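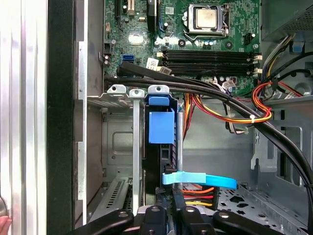
Old desktops: worth the bother?

The Derdale repair afternoons have been asking for old desktop computers since May, and by the last count 39 had come in. The idea is that a tired machine gets a clean, a new drive and a fresh system, and then goes to a household in Idavthorpe that hasn't got one. I said at the start that I wasn't convinced. I have now spent 6 afternoons at the bench and I am still only half convinced, so take what follows in that spirit.

First, the good part. A tower is easy to work on. The side comes off, the memory sits in plain view with a clip at the end of each slot, and the hard drive lives in a caddy with a coloured plastic handle, so you can tell at a glance what is meant to be pulled. Try that with a thin laptop that has been glued shut. If you have never looked inside a computer, this is a decent place to begin, and you don't need to know much beyond which cable goes where.

Which brings me to the cables. Whoever calls these machines "tidy inside" in the sale listings has not had the lid off one. 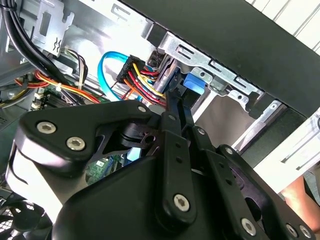 Drive power comes through a bunch of yellow, red, black and orange wires that always seem to want to be where your hand is. The data lead is the thinner, flatter one, and it pulls out straight. Don't wiggle it. We have broken 2 that way already, and the spares box isn't deep. Take a photo before you unplug anything, even if you are sure you'll remember, and put the screws in a lid.

There is a leaflet going about from Saludo which says an old desktop can be made "as good as new" in an hour. I'd like to meet the desktop. My own took most of an afternoon, and much of that went on dust and a missing bracket. The Geltoneck group lent us their checklist, a plainer thing altogether, and I'd use that instead.

My bigger doubt is the running cost. A family that is given a free tower still has to plug it in, and a bulky old box may well draw more than a small modern one doing the same job. People point to the badge on the power supply as if that settles it.
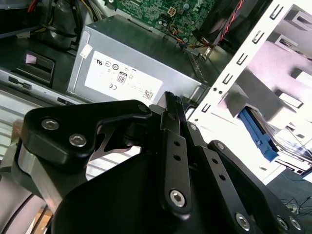

An "80" logo tells you something about how well the supply turns mains into usable power. It says nothing about how hungry the rest of the machine is, or how long it gets left on overnight. Read the label by all means — it's also where you look for the rating if you need a replacement — but put a plug-in meter on the machine before promising anyone it's cheap to run. And leave the supply's own casing closed. We don't open those at the bench, whatever you've seen done online.

So far nearly 300 pounds has gone on new drives. I'd like to see a list of which machines are in use after six months before we spend any more. If you have had one of ours, please tell the desk at Derdale how it's getting on, including if it's in a cupboard.

Donated towers can still be dropped off from 2pm at the side door. Bring the power lead. No monitors, please, as we have nowhere left to put them.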